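## 4. Reporting rules for simulated tabletop manipulation

In this section we give the rules which we applied when recording and reporting the Erkgate episodes. The rules were first drafted by the third author in March and then changed two times, after the partners at Jostivport tried to repeat our numbers and could not. Most of the disagreement came from small decisions which had not been written down. For example, one laboratory reset the joint positions before each episode, while the other kept the last position of the previous episode. Both choices are acceptable, but they do not give the same difficulty.

### 4.1 Scope

The rules are for fixed-base arms with two-finger grippers, working in rendered household rooms. They do not cover mobile bases, and they do not replace a safety assessment for a real cell. A policy which follows all of them in simulation has still no permission to run near a person. We repeat this in the documentation of each release, as Parri and Foulkes recommended in their review of the first draft.

The full set has 2000 episodes. Of these, 1455 were accepted under the rules below. In the figure we show three views from one kitchen scene, which is the scene we use for the training of annotators. Panel (a) is a carry state: the gripper is closed on a tapered item and the bowl is below and slightly in front of it. 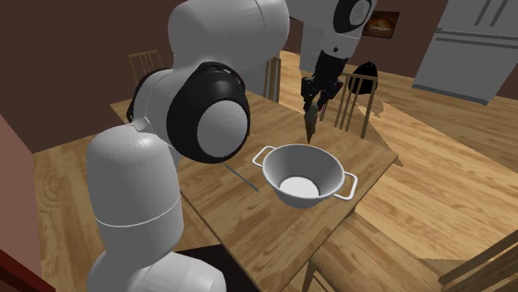

A carry state is the most frequent source of wrong labels. Annotators in our first round often marked an episode as successful when the item was over the container, although the task text asked for the item to be placed inside. We therefore require that success is decided only from the last recorded state, and with the gripper open. An item which is held above a bowl is counted as "in transport", also when the episode ends by timeout at that moment. With this rule, 99 episodes changed from success to failure. We consider this a correction, and the lower success rate is the one that should be cited.

### 4.2 Rules on scene state

**R1. The initial state is stored completely.** This includes the pose of every movable object, also those which the task does not mention. A knife on the table has influence on the path of the arm, and the reader cannot know this from the task text alone.

**R2. Physical plausibility is checked before the first action.** After loading, the simulator runs without commands until all bodies are at rest. If a body does not come to rest, the episode is excluded and the reason is recorded. Objects which float or stand without support must be reported with the episode number. They must not be removed by hand from the images, because then the images and the state file do not agree any more.

**R3. Objects outside of the intended workspace are kept.** In household scenes an object can be on the floor. Some groups reset such episodes silently. We ask that they are kept, with the label "off-surface", and that the success rate is given with them and without them. In our set, 215 episodes carry this label. Panel (b) gives the view between the open fingers, with a pear-shaped object on the planks below the white furniture. For such a case the annotator must also write if there is a fixed body close to the object, since the free space for closing the fingers can be small.

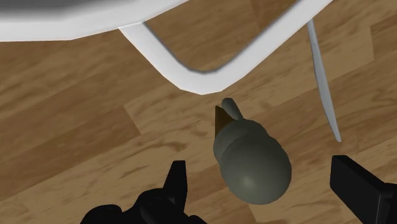 ### 4.3 Rules on cameras and embodiment

**R4. Each camera is named by its mounting.** We use the words "wrist", "shoulder" and "external" and we do not use numbers. In the discussions with Jostivport the same number was given to two different cameras for several weeks, and the comparison of that period had to be repeated.

**R5. The arm model is reported together with the gripper and the mounting.** It is common to read only the name of the arm in a method section. This is not sufficient. The height of the base in relation to the table decides which part of the table can be reached with the gripper pointing down, and for this reason the height should be given even when it is the default of the simulator. If the pedestal touches or crosses the table geometry, this must be declared, together with the collision setting for this pair of bodies.

**R6. At least one external view shows the base and the tabletop.** Wrist views alone are not enough for an audit. In the external view the auditor should be able to find the base of the arm and the objects on the table without opening the state file. Panel (c) satisfies the rule. The lettering "FRANKA EMIKA" can be read on the band around the base, and the pot, the knife and the vase can be separated from each other. The black egg-shaped object near the back wall appears to float over the far side of the table, so R2 applies and the auditor has to look for the entry in the episode record. 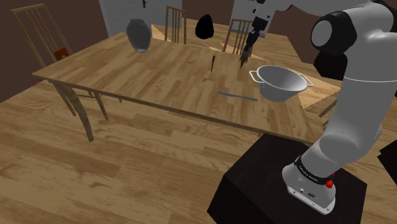
The auditor should work from the images first and open the record after. When we did it in the opposite order, the auditors found mainly what the record already said. Eynon and Mostyn audited the same part of the set in the two orders, and the images-first order gave more remarks on support and contact, while the number of remarks on task text was the same.

### 4.4 Disagreement between auditors

When two auditors give different labels, the episode goes to a third person who has not seen the first two. We do not take an average and we do not allow the label "partly successful". In the Zokov tool the three labels are stored separately, and they stay in the release — a user who prefers a more strict reading can then apply it without asking us.

One point is still open. Ingvarsson has argued that R3 is too generous for objects which were on the floor already in the initial state, as the policy had no part in bringing them there. Powell, the second simulator that we tested, records the first contact of each object and can make this distinction automatically. Our main simulator does not store this event. Until it does, the two cases share one label, and results on the "off-surface" episodes should be read with this limitation in mind.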